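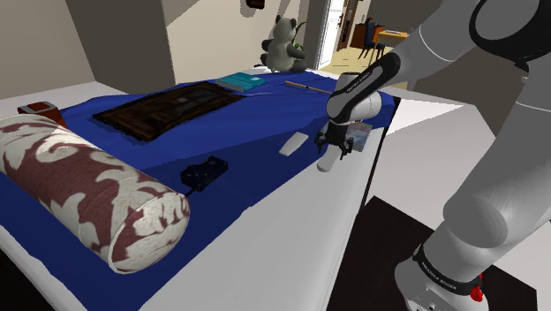
Notes for the September visit to Prandholm - please read before we get on the bus!

So we're finally going. Graciela Bravo has set us up with a proper afternoon in the manipulation lab, and I went over ahead of you to see what they're planning to show. I came back with a full notebook and a sore neck from looking back and forth between a screen and a door. What follows is the stuff I wish I'd had in my head when I walked in.

**Getting there**

The bus leaves from the Vevby lot at 12. The lab is room 117, up the stairs and left. Bring a pencil and this handout, and leave your big bags in the lecture room (it's tight in there).

**What you'll see first**

The opening demo runs entirely in simulation. It's a Franka arm with a two-fingered gripper, working over a tabletop with a blue cloth and a bunch of household things lying on it. There's a fat bolster pillow, a book, a picture frame lying flat, a thin stick, even a panda bear at the far end. I love this setup! When I was a student, every demo table had a few plain cubes on it and that was your lot.

Watch the small flat card when the gripper comes down with its fingers spread around it. Flat things are a pain. A pillow gives you plenty to grab, but a card lying on cloth gives you a thin edge and hardly any height, so a tiny error in the fingertip position matters a lot. Ask yourselves where you'd put the fingers, and what you'd do about the white cylinder lying right by the gripper.

**Words you'll hear**

- *Pose*: where an object is plus which way it's turned. The little white block lies diagonally, so its position alone won't get you a good grasp.
- *Clearance*: the room between the robot and everything you'd like it not to hit. Remember the whole arm counts, elbow included.
- *Clutter*: everything on the table you didn't ask for.
- *Episode*: one attempt, from reset to finish. Graciela's group has 2330 of them stored in Prolow, their logging tool, and she'll open a few for us.

**The second half**

After the break we move over to the Polishchuk bench and talk about contact. Simulated cloth and real cloth don't push back the same way, and I want you to grill her on this. I asked how she picks the friction values and we ended up talking right through lunch.

**To hand in**

Write me 300 words on one object from the opening demo. Pick your grasp, say what could go wrong, and tell me what you'd want to measure before trying it on hardware. Sketches are welcome - ugly ones too. Drop it in my mailbox before our next class.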